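Category: Pantry and Packaging > Discontinued Brands

The Short Life of Mulico Puffs

A reader asked in the last issue whether anyone had information on Mulico Puffs, the malted wheat cereal sold by Kunevier in the yellow box with the cardboard tab. I have three of the boxes in my collection, one of them unopened flat stock from the printer, and I have spent a few weeks going through my notes and some trade price lists to put the story in order.

Kunevier was a family milling company that mostly sold flour and stock feed. It got into breakfast cereal late and never had more than four lines on the shelf at once. The first two were plain wheat biscuits and a bran flake. The third was Dovley Rings, an oat ring that sold well enough to stay in stores until the company gave up cereal altogether. Mulico Puffs came fourth and did the worst.

The idea was a puffed wheat grain coated in malt and a small amount of brown sugar. The side panel called it "the cereal with the toasted middle". If you ate it dry you could taste what they meant, as the grain had a dark, almost burnt flavour under the malt. In milk it went soft very quickly. Every person I have talked to who remembers eating it brings up how fast it went soft, and most of them say the milk at the end was the best part of the bowl.

There were two box sizes, 200 grams and 300 grams. The smaller one is the one collectors usually find. The larger had a different back panel with a maze on it, and I have only ever seen it in a photocopy. If anyone has a real one I would like to hear from you, even if it is in poor condition.

The front of the box changed once. The first version had a drawing of a boy in a striped scarf pulling a sled loaded with cereal. The second dropped the boy and had a bowl with a spoon standing up in it, and the lettering was changed from brown to red. The second version also carries the words "New Crunchier Puff" in the corner. Wian Le Roux, who worked in the packing room at the Parry plant, told me the recipe had been altered by then. The malt coating was put on in two passes, with a drying stage in between, and it did hold up in milk a little longer. It also made the cereal dearer to produce, and the box price went up to match. 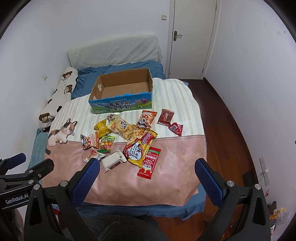
The spare bed, made up in blue with the grey quilted pillow.

Advertising was modest. Kunevier bought radio spots and some newspaper space, and there was one television commercial that ran on Saturday mornings. I have not found a copy. From what people have told me, it had two children at a kitchen table and a voice counting backwards from ten, and on zero the puffs fell into the bowl. The jingle was four notes and the name. One correspondent says the voice was a man's and another is sure it was a woman's, so there may have been more than one commercial, or one of them has it mixed up with something else.

The premiums are the part most collectors care about. For the first winter, each box had a paper card inside the liner showing an animal, and there were 14 in the set. They were printed on one side only, with a blank back, and the colour is often out of line. The animals were all from cold places except for number 9, which is a camel. I asked Wian about the camel and he said he had no idea. Single cards turn up at flea markets fairly often. Full sets do not, and the walrus and the snowy owl are the two that hold most people up. Watch for cards trimmed down from the album page, as they are a few millimetres short on the left side and the paper is thinner.

The album itself was a mail-in offer. You sent two box tabs and a coin, and you got a folded sheet with spaces to paste the cards. Since most people did paste them, clean loose cards are worth more than mounted ones. I would not try to soak them off. The ink is poor and it lifts.

After the cards there was a plastic whistle, which came in two colours, green and white, and then a mail-in cereal bowl with a ridge around the inside. The ridge was supposed to be a fill line for the milk. The bowl has the Kunevier name moulded underneath but nothing to say it belongs to Mulico Puffs, and sellers tend to list it as a Dovley Rings item. Both cereals may have used it. I have one that came with its mailing carton, and the carton only says Puffs.

Kunevier stopped making the cereal in December, part way through a case order, and stores were left to sell what they had. Thabiso Le Roux, Wian's brother, drove for the company then and remembers bringing 100 cases back to Parry from one warehouse. They were sold to staff at a few cents a box and the rest went into feed. Dovley Rings carried on with the same machinery for a while afterward.

As for what the boxes are worth now, condition is nearly everything. The yellow fades badly along the spine, and the tab on top is almost always torn or missing, because it was the part you mailed in. A first version box with the tab on and the colour still strong is the one to look for. The second version is easier to find and usually cleaner. Flat, unfolded boxes come up now and then from the printer's leftovers and look very good, but some collectors will not buy them as they never held cereal. I don't mind them.

I plan to cover Dovley Rings next, including the two shapes of ring and the blue box that was only sold in the north. If you have anything on it, please send it by Sun 18 June so I can fit it in. Photocopies are fine.

Filed under: Cereal, Kunevier, Box Collecting, Premiums

Comments

maltandmilk
We had these at my grandmother's place. I remember the boy with the sled but I would have said his scarf was plain. Will look at the next one I see.

Darlene
I have the white whistle. It still works. Never saw a green one and didn't know there was a green one.

boxtop_ed
On the commercial, I remember a man's voice and the count started at five. My sister agrees with me about the voice but not the count.

R. in the valley
I'm missing only the snowy owl. I have doubles of the camel, the seal and both foxes if anyone wants to trade.

maltandmilk
R., I might have an owl, it has a crease across one corner. Would that bother you?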